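Kategorie: Lehrmaterial › Werkstoffkunde › Keramik, Glasuren und Geschirr

Werkstoffkunde Keramik, Skript zu Abschnitt 4: Scherben, Glasur und Gebrauchseigenschaften von Tafelgeschirr

4.1 Abgrenzung der Scherbentypen

Keramische Werkstoffe für den Tafelbereich werden nach der offenen Porosität des gebrannten Scherbens eingeteilt. Irdengut und Steingut besitzen einen porösen, wassersaugenden Scherben und sind ohne Glasur nicht dicht. Steinzeug und Porzellan sind dicht gesintert. Der Unterschied beruht auf dem Anteil der Schmelzphase, die sich während des Brandes bildet und die Poren zwischen den kristallinen Bestandteilen füllt.

Als Flussmittel dient in den meisten Massen Feldspat. Kalifeldspat bildet eine zähe Schmelze mit breitem Sinterintervall, Natronfeldspat eine dünnflüssigere mit engerem Intervall. Für Formen mit großem, flach auskragendem Rand ist eine zähe Schmelze günstiger, da die Neigung zum pyroplastischen Verzug geringer ausfällt.

Die offene Porosität wird über die Wasseraufnahme bestimmt: Probe trocknen und wägen, unter Vakuum oder durch Kochen tränken, oberflächlich abwischen, erneut wägen. Die Massendifferenz wird auf die Trockenmasse bezogen. Die Übungsprobe aus der Masse Grelley wiegt trocken 268 g. Nimmt sie beim Tränken 4 g Wasser auf, beträgt die Wasseraufnahme 1,5 %.

4.2 Glasur und Wärmedehnung

Glasuren sind Gläser, die im Brand auf den Scherben aufgeschmolzen werden. Hauptbestandteil ist Siliciumdioxid als Netzwerkbildner. Aluminiumoxid erhöht die Viskosität und verhindert das Ablaufen an senkrechten Flächen. Alkali- und Erdalkalioxide senken die Schmelztemperatur.

Beim Abkühlen erstarrt die Glasur und ist ab dem Transformationsbereich fest mit dem Scherben verbunden. Von diesem Punkt an führen unterschiedliche Ausdehnungskoeffizienten zu Spannungen:

- Ausdehnung der Glasur größer als die des Scherbens: Zugspannung in der Glasur, Haarrisse
- Ausdehnung der Glasur etwas kleiner: leichte Druckspannung, erwünschter Zustand
- Ausdehnung der Glasur deutlich kleiner: hohe Druckspannung, Abplatzungen an Kanten und Henkeln

Haarrisse können auch verzögert auftreten. Bei porösem Scherben führt die Aufnahme von Feuchtigkeit zu einer geringen Volumenzunahme, welche die anfängliche Druckspannung abbaut. Man spricht von Feuchtedehnung. 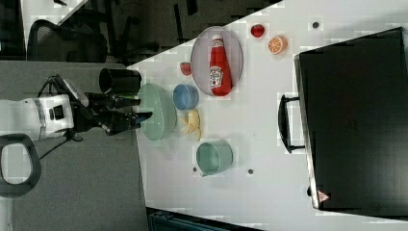 Lesezeit: 4 Minuten

4.3 Farbgebung

Pastelltöne im Grün- und Blaubereich werden über Farbkörper oder gelöste Metalloxide erzeugt. Kupferoxid ergibt in oxidierender Atmosphäre je nach Alkaligehalt grüne bis türkise Töne, in reduzierender Atmosphäre rote. Chromoxid färbt deckend grün, schlägt jedoch bei Anwesenheit von Zinnoxid nach Rosa um. Kobaltoxid färbt bereits in sehr kleinen Mengen blau. Praseodym-Zirkon-Gelb und Vanadium-Zirkon-Blau werden gemischt, wenn ein reproduzierbares Mittelgrün verlangt ist.

Für saure Lebensmittel ist die Auslaugbeständigkeit zu prüfen. Kupferhaltige Glasuren sind hier kritisch, insbesondere in Kombination mit bleihaltigen Fritten, deren Löslichkeit durch Kupfer stark ansteigt. Die Prüfung erfolgt mit verdünnter Essigsäure. Untersucht werden die Innenfläche und, bei Trinkgefäßen, zusätzlich der Randbereich.

4.4 Mechanische Beanspruchung

Der Bruch geht bei keramischem Geschirr fast immer von einer Oberflächenfehlstelle unter Zugspannung aus. Für Schalen und Becher sind drei Lastfälle zu betrachten: Stoß auf den Rand, Stoß auf die Wandung und Thermoschock. Der Rand ist bei dünnwandigen Formen die schwächste Stelle. Eine Verdickung zum Wulst erhöht die Kantenschlagfestigkeit, verlängert aber die Trockenzeit.

Beispielrechnung zur Biegefestigkeit im Dreipunktversuch. Ein Stab der Masse Toltgate mit rechteckigem Querschnitt, Auflagerabstand L = 40 mm, Breite b = 10 mm, Höhe h = 5 mm, bricht bei F = 268 N.

σ = 3 · F · L / (2 · b · h²)
σ = 3 · 268 · 40 / (2 · 10 · 25) = 64,3 MPa

Der Wert liegt in einem für Steinzeug plausiblen Bereich. Wegen der Streuung spröder Werkstoffe genügt ein Einzelwert nicht. Die Auswertung einer Messreihe erfolgt nach Weibull. Ein hoher Weibull-Modul zeigt eine enge Verteilung der Fehlstellengröße an.

4.5 Rohdichte

Die Rohdichte wird nach dem Auftriebsverfahren ermittelt. Für die Masse Verhoeven ist im Praktikum der Wert 2530 kg/m³ anzusetzen, für die Masse Skavness 2000 kg/m³. Bei vergleichbarer Reindichte weist der niedrigere Wert auf einen höheren Gesamtporenraum hin, geschlossene Poren eingeschlossen. Aus der Rohdichte allein lässt sich die Wasseraufnahme daher nicht ableiten.

Aufgaben zur Nachbereitung

1. Berechnen Sie das Volumen einer Schale der Masse Verhoeven mit 268 g Trockenmasse.
2. Begründen Sie, weshalb eine Glasur mit hohem Natriumoxidgehalt auf Steinzeug zu Haarrissen neigt.
3. Bestimmen Sie die Bruchkraft des Stabes aus 4.4, wenn die Höhe bei gleicher Festigkeit auf 4 mm verringert wird.

Abgabe der Lösungen am Dienstag vor Beginn des Praktikums.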